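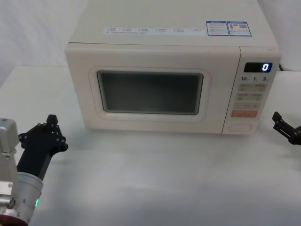 Risside renters to get a say on kitchen appliances under new rental rules

August 2024

Landlords in Risside will have to tell tenants which kitchen appliances come with an apartment, and who pays to fix them, under rules approved by the city council this month.

The rules apply to all new leases and renewals starting in February. They cover stoves, refrigerators, dishwashers, microwaves and any other appliance that is in the unit on move-in day. Landlords will not be required to supply any appliance they do not supply now, but they will have to put in writing what is there and what happens when it stops working.

The change follows a rise in complaints to the city's rental office. The office logged 111 complaints about kitchen appliances last year, more than it received about heating or parking. Most involved a disagreement over whether a broken item belonged to the landlord or had been left behind by an earlier tenant.

Under current practice, many leases in the city mention only the stove and refrigerator. Smaller items often go unlisted even when they were shown to the tenant during a visit and were counted as part of the apartment when the rent was agreed. When one of those items fails, the landlord can say it was never part of the deal.

What the rules say

Each lease will need an appliance sheet, signed by both sides. The sheet must give the type of appliance, the maker and model number if they can be found, and the condition on move-in day. It must also name the person responsible for repairs.

If an item is listed as the landlord's, the landlord will have 27 days from a written complaint to repair it, replace it or lower the rent by an agreed amount. Refrigerators and stoves are handled separately under the existing housing code, which sets a shorter deadline, and that deadline does not change.

If an item is not on the sheet, it will be treated as the landlord's unless the tenant brought it in. Tenants who bring their own appliances are advised to keep a receipt or take a dated photo.

The sheet must be kept for two years after the tenant moves out. The city will publish a blank version that landlords can download and print, along with a copy for people who rent out a single room in their own home.

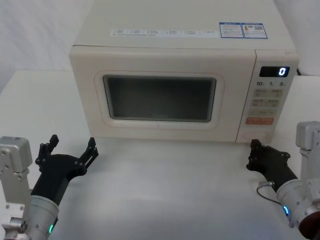
Stickers on top of a microwave oven. Model details will have to be copied onto the new sheet where they can be found.

Landlords and tenants split

Gurnau Property, which manages apartment buildings on the east side of the city, said it had asked the council to leave small appliances out of the rules. In a written statement, the company said the cost of keeping records on low-priced items could end up being higher than the cost of the items themselves.

"Some owners will just take the microwave out before the next tenant arrives," the statement said. "We don't think that helps anyone who is trying to furnish a first apartment."

The company also questioned how managers are supposed to fill in model numbers for older appliances with worn or missing labels. The council responded by adding the line that allows the maker and model to be left blank if they can't be found.

The Warkano Tenants Union, which pushed for the rules, said it was pleased with the vote but wanted a shorter repair period. It had asked for a limit of two weeks on all appliances. The union said families with young children and people who work late shifts often depend on a microwave for daily meals, and that nearly a month is a long time to wait.

The union also wanted fines for landlords who fail to hand over a sheet. The final version does not include fines. A landlord who does not provide one will lose the right to take appliance repair costs out of a security deposit.

Repair shops expect more work

Local repair businesses may see more customers as a result. Awwad Appliance, a repair shop near the bus station, said it already gets calls from landlords asking whether an item is worth fixing before they buy a new one. The shop said it usually recommends repair for refrigerators and dishwashers, and that for countertop appliances the answer depends mostly on age and the price of parts.

The shop told the council during public comment that many of the problems it is called out for are simple ones, such as blown fuses, door latches that don't catch and blocked drain hoses. It suggested that landlords leave the instruction booklet in the apartment. That suggestion was not made part of the rules, but it appears in the guidance that goes with them.

Next steps

The rental office will hold information sessions for landlords and tenants before the rules take effect. Dates have not been set. Existing leases are not affected until they come up for renewal, although tenants can ask for an appliance sheet at any time and landlords may choose to provide one.

The council plans to review complaint numbers after the first full year.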